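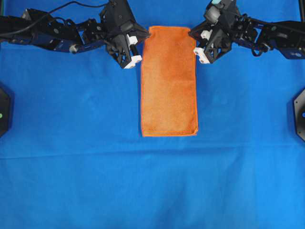
How many times do I need to show a two-armed robot how to fold a towel before it can have a go by itself?

Plan on 135 good demonstrations for one kind of towel and one kind of fold. Fewer than 90 and, on our benches at least, the arms tend to learn the first half of the job nicely and then dither over the second.

That is the question I get asked most by people starting out, so I have put it first. The rest of this page is about how to make those demonstrations worth having, which in my experience matters a good deal more than the number.

Before you begin

I'm assuming you have a pair of arms you can drive from a pair of leader handles. Ours run on Puvley, but the advice holds whichever control software you have. Spread a plain cloth over the table in a colour well away from the towel's, and tug it as flat as it will go. A few creases do no harm (ours has never been without them) but a thick ridge will catch a fingertip sooner or later.

Put the handles at elbow height and sit down. I know it feels more natural to stand, and for the first few goes it is, but by the end of an hour your shoulders will have crept up to your ears and your folding will show it.

Decide on the fold, and write it down

You'd be surprised how many ways there are to fold a small towel. Stamatia Sfakianakis, who taught me most of what I know about this, once watched me record a whole morning's worth and then asked, very kindly, why I sometimes started with the left side and sometimes with the far end. I hadn't noticed I was doing it! The robot would have noticed, and it would have been stuck halfway between the two. So pick one order, write it on a card, and prop the card where you can see it.

Taking hold

Bring both grippers in from the sides, low and level, with the fingers already open. Go for the far corners together if you can. Close on just the corner, a finger's width of cloth and no more – a big handful makes a lump that stays with you all the way through the fold. Terry is forgiving stuff and grips well, whereas a thin tea towel will want a firmer pinch and rather more patience.

Once you have both corners, stop for a breath. This little pause gives you time to check that neither side has slipped, and it makes the recordings much easier to line up afterwards in Gullora, or whatever you use for trimming.

Making the fold

Lift only as high as you need to clear the cloth, then carry the edge towards you with both hands moving at the same speed. If one hand gets ahead, slow that one down; don't hurry the other. Keep a very slight tension between the grippers so that the edge stays straight, then lower it, let go with both at once, and draw the arms back out to the sides before you do anything else.

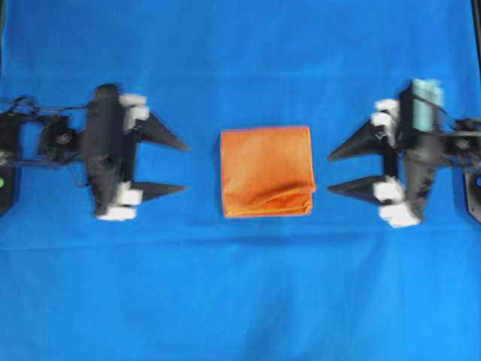 Do the same after the last fold, and leave the arms clear of the towel for a moment before you end the recording. A clean finish teaches the robot when to leave well alone. People often stop the recording the instant they let go, and then wonder why their arms keep coming back to pat at a towel that is already done.

What to keep and what to bin

Keep the ones where you fumbled a corner and calmly took hold of it again, as those are some of the most useful you'll make. Bin anything where you changed your mind about the order, or where you had to reach in with your own hand. A slightly wonky stack is fine.

Shift the towel a little between goes, and turn it a few degrees now and then. Record in batches of 15 and have a proper break after each one, with tea if there is any. If your last few are noticeably quicker than your first, you're getting impatient, and it's best to come back to it in the morning.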